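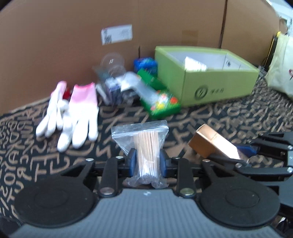 Fares Daher

The swap shelf at the Grencombe branch moves to the back hallway in July. Bring craft supplies, kitchen goods and small household items, clean and in working order. Opened packs are fine if they are in a bag that closes. Please keep cosmetics at home unless the seal is unbroken.

The shelf started in 2012 as a single row by the copier, and the Belby Street and Lisov Road branches added their own later. Drop-off is Tuesday from noon until the desk closes. Anything left on the shelf for 21 days goes to the Rashidi thrift store. 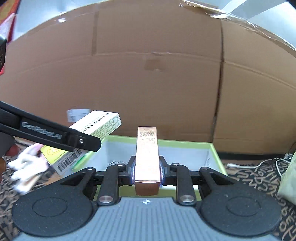 Rashidi wrote in to ask that donors leave the boxes on whatever they bring, as the store can't sell a thing when the instructions are missing, and to say that their truck will now come on the 18th of each month. Books still go in the cart by the front door. Large furniture can't be taken at any branch.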